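Why Are There So Many Kinds of Plastic?

Look around your kitchen. You may find a plastic cup, a plastic bag, a bottle of dish soap and the handle of a frying pan. They are all called plastic, but they don't feel the same. One bends, one stretches and one is hard. Why?

What plastic is made of

Everything is made of tiny bits called molecules. They are far too small to see. In plastic, the molecules are very long and thin, like strings of beads. A long molecule like this is called a polymer. Some polymers have 2000 beads or more in one string.

Most plastic starts as oil or natural gas from under the ground. Factories turn these into small molecules and then join them up into long ones. Some plastic is made from plants, such as corn or sugar cane.

Hard or bendy?

Think of a bowl of cooked spaghetti. The strands slide over each other, so you can push the pile into a new shape. In a soft plastic bag, the molecules can move a little in the same way. In a hard plastic, they are packed closely or stuck together, so they can't slide much.
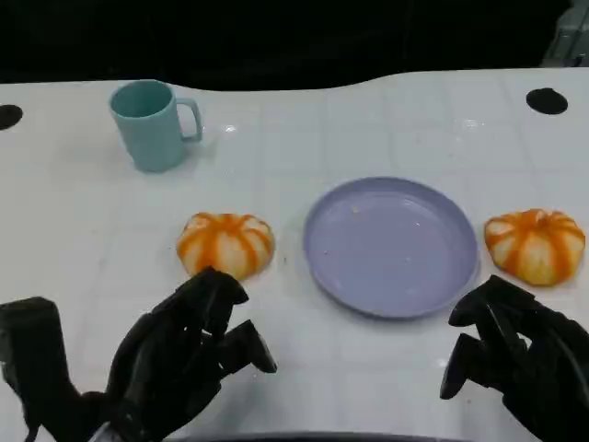 Factories can also mix other things into the plastic. Some make it softer. Others protect it from sunlight, which can make plastic crack. Colored powder, called pigment, gives it a color all the way through. This is why a scratched plastic toy is often the same color inside the scratch. A painted toy shows a different color underneath.

How it gets its shape

Many plastic things begin as pellets about the size of a grain of rice. At the Zatero factory in Ratolness, the pellets go into a heated tube and melt. A big screw pushes the melted plastic into a metal mold. Cold water runs through pipes inside the mold, and after 15 seconds the plastic is hard enough to come out. One machine can make 393 small lids in an hour.

Bottles are made another way. Air is blown into a warm tube of plastic until it swells up and fills the mold, a bit like a balloon inside a box.

Can it be melted again?

Some plastics can be melted and shaped again. These are called thermoplastics. Others stay hard once they have set. If you heat them too much, they burn. Many pan handles are made from this second kind.

To recycle plastic, the different kinds have to be sorted first. Look for a small triangle with a number from 1 to 7 on the bottom of a bottle or tub. The number tells you which kind of plastic it is. It doesn't always mean your town can recycle it, so check the local list.

Words to know

Molecule: a very tiny bit of something
Polymer: a very long molecule made of many small parts
Pigment: a powder that gives color
Mold: a hollow shape that is filled to make an object

Next page: How Is Glass Made?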